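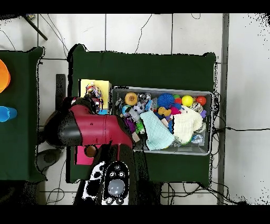 What can people bring to the Prirlow toy swap? Any small toy that is clean and in one piece — balls, soft toys, little figures, bath toys, the odds and ends from the bottom of the box.

PRESS RELEASE
14 December 2024

Prirlow toy swap back for the winter, bigger room this time

Sorting under way. Grey bin on the green table already packed — a spiky ball, plain balls, a plush toy, a cow-patterned one, plus a washcloth and a knitted cloth in with them. More wanted before the doors open.

The swap is run by Plenari, the toy library on Dewulf Street. Last one, in July, saw 2,000 toys change hands and 41 families sign up as members. Target now is 500 more toys, mostly small ones, as thats what goes first.

How it works. Bring a bag, get a token, fill the same bag again. Nothing to bring? Come anyway, 200 tokens set aside at the door. No need to ask or explain.

Hagos Abera, organiser, said: "Small toys get lost at the back of cupboards. We wash them, sort them, and put them out where children can reach. The spiky balls never last past the first hour."

Please wash cloths and soft toys before droping them off. Batteries out. No puzzles with peices missing, no glass, nothing with a sharp edge. Toys for under-threes in a separate bag, marked.

Drop-off at the Drirkau Hall side entrance, mornings only. Parking is tight — use the road behind the hall. Pushchairs can be left in the lobby.

Photographers welcome on the day by arrangement. Interviews with Hagos Abera via the Plenari front desk.

ENDS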